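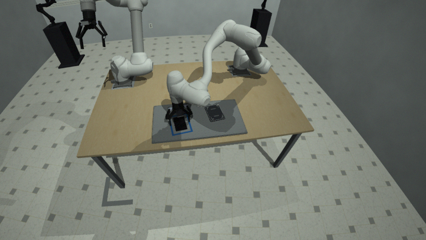 Edvin Kvam writes that my last post on table tops got the buttons right and the arithmetic wrong. His point is that I gave the movement of a wide top as a share of its length, when wood hardly moves along its length at all and nearly everything happens across the grain. He is correct. I had typed one word for another and then carried the mistake through two paragraphs.

Workshop notes > Timber > Movement in wide tops

I have gone back over the sums, and the old post now has a line at the head of it sending people to this one.

The top in question is beech, 23 mm thick and 1214 mm across the grain. It was glued up in January from boards that had been standing in the back bedroom since autumn. I work in moisture content, which is the weight of water in the wood given as a percentage of its dry weight. Indoors with the heating on, beech sits low. In a wet August with the windows open it climbs. My meter showed a rise of 2 points over the first summer.

For flat-sawn beech I allow 0.3 per cent of the width for each point. Quarter-sawn moves less, and most real tops are a mixture, so this is a cautious figure. The sum is 1214 times 0.003 times 2, which comes to a little over 7 mm. I measured less than that with a steel tape, and would expect to, given that several of the boards are closer to quarter-sawn.

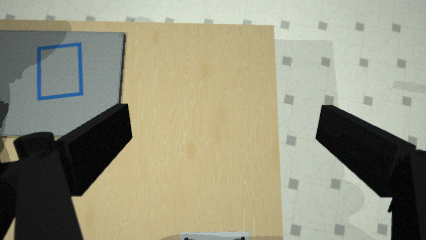
Pale, streaky grain with a few darker oval marks.

The 7 mm matters only where something stops it happening. A top held along its centre line will spread equally both ways, so each long edge has to be free to travel half the total. A top screwed hard at the back edge pushes all of it to the front. I prefer the second for anything standing against a wall, as the gap at the back then stays put.

There are three usual ways to hold the top down:

- Wooden buttons in a groove. Slow to make, easy to adjust, and they can be replaced without marking anything.
- Steel expansion plates with slots. Quick. Check that the slot runs across the grain, as plates are sold with slots in both directions.
- Screws through oversized holes with a washer. Fine if the screw starts in the middle of the hole. It often doesn't.

I cut my slots 10 mm long between centres. That is more than the sum asks for at either edge, and it costs nothing. Kedir Gidey makes his shorter and has had no trouble, but his house has the same weather indoors all year.

Breadboard ends need the same treatment. Glue the middle, leave the outer parts dry, and stretch the outer peg holes in the tongue. The ends will stand proud in winter and fall short in summer. I have stopped trying to plane them flush, having once planed them in both seasons.
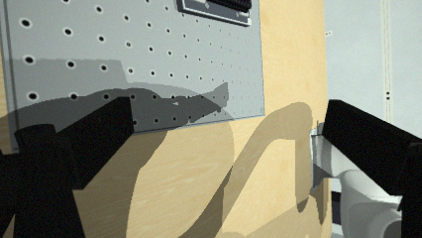 Perforated board against a wooden panel.

Sheet material was the other thing people asked about. Plywood moves very little in width, because each layer holds back the next. MDF swells in thickness at the edges if it gets properly wet and otherwise stays where it is. Neither needs slots in the sizes used for furniture. The trouble comes where solid lipping is glued across the end of a sheet: the sheet stays still and the lipping wants to move. Keep lipping narrow. Mine is no wider than the sheet is thick.

Finish slows all this down without stopping it. Oil slows it very little. Varnish slows it more, provided that the underside gets the same number of coats as the face.
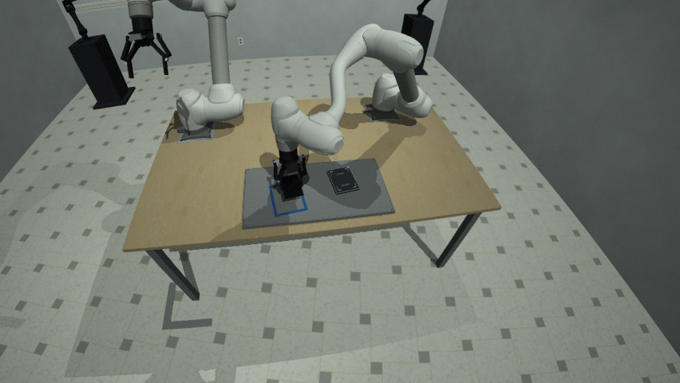
A top varnished on one side only takes up water through the other, and the bare face grows faster than the coated one. The result is a cup, with the varnished side hollow. Maj-Britt Blomqvist asked whether a cupped top can be brought back. Usually it can, if it is left on sticks with air on both faces for some weeks and then coated underneath. Clamping it flat while it is damp has given me splits.

I am still waiting on a second winter's readings from the hall table. The meter needs a new pair of pins first.

Recent posts
Making buttons on the router table
Reading a cheap moisture meter
Stickering boards in a spare room
Hide glue, second attempt
Letters: Struan Chisholm on drawer runners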